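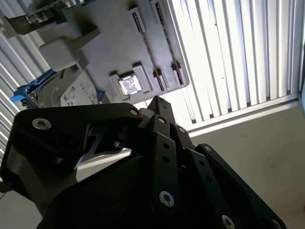
Gray tray with computer components, blinds behind.

Tips for football gear at home: boots, shirts, gloves and balls

4/8/22, by Florante Tan

I wash and repair the gear for the youth side of Vernstead, and before that I did the same for my own two sons. Many parents ask me the same questions in April, when the fields are soft and everything comes home brown. So I write my answers on this page and they can read it when they need.

Boots

Do not put the boots under the hot tap. Hot water makes the glue weak, and then the sole opens at the toe. First let the mud dry. Knock the soles together outside the door, then take an old toothbrush and cold water with a little dish soap. For the mud between the studs I use a wooden chopstick.

Take out the insoles and the laces and wash them separately. Fill the boots with newspaper and change the paper after 2 hours. The second paper takes out more water than the first one, I don't know why. Never dry boots on the radiator. My older son did this one time with a new pair of leather boots, and they became so hard he could not bend them.

If the sole is already open at the toe, clean both sides with alcohol, put flexible shoe glue, wait until it is sticky, and press. I hold it with a strong rubber band for 36 hours. The package says less, but I prefer to wait.

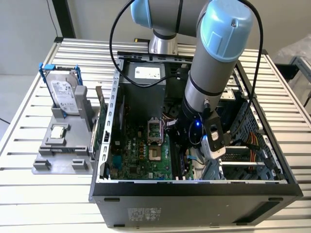
Desktop tower lying on its side on the workbench.

Shirts with printed numbers

Turn the shirt inside out. Wash at low temperature, close all the zippers on the other clothes, and do not use softener. Softener stays in the fabric and after some months the shirt smells bad even when it is clean. Put half a cup of white vinegar in place of it.

For grass stains, mix water and vinegar in equal parts, leave it on the stain for half an hour, and rub from the back of the fabric. For blood use only cold water, and as soon as possible.

When a number begins to lift at the corner, you can still save it. Lay baking paper on top and press with the iron, medium heat, no steam, for 7 seconds. Let it cool before you touch it. If you pull the paper too early the number comes with it. I lost a goalkeeper shirt of the Ocampo tournament like this and I had to buy another.

Goalkeeper gloves

Wet the palms a little before the game, they grip better. After the game wash them in lukewarm water while you wear them, like you wash your hands. Press the water out with a towel and don't twist. Dry them in the shade, and keep them with the palms not touching, or they will stick together.

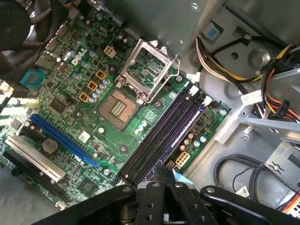 Balls

A ball should have the pressure that is printed beside the valve. On ours it is 600 to 1100 grams for each square centimeter, and I keep them near the low side for the small children. Put one drop of silicone oil or glycerin on the needle before you push it in. A dry needle is the reason for most of the broken valves I see. If the valve leaks slowly, put spit on it and look for small bubbles.

In the summer break let out a part of the air and keep the balls inside the house, away from the sun.

Shin guards and bags

Wipe the guards with vinegar water and leave them open overnight. For the bag, baking soda in an old sock works well, and you can use the same sock for over a month. Mrs. Joron from the Mestville side uses dry coffee in the sock. It works too, but then the shirts smell like coffee.

Next time I will write how to sew a torn goal net, I have first to find my good needle.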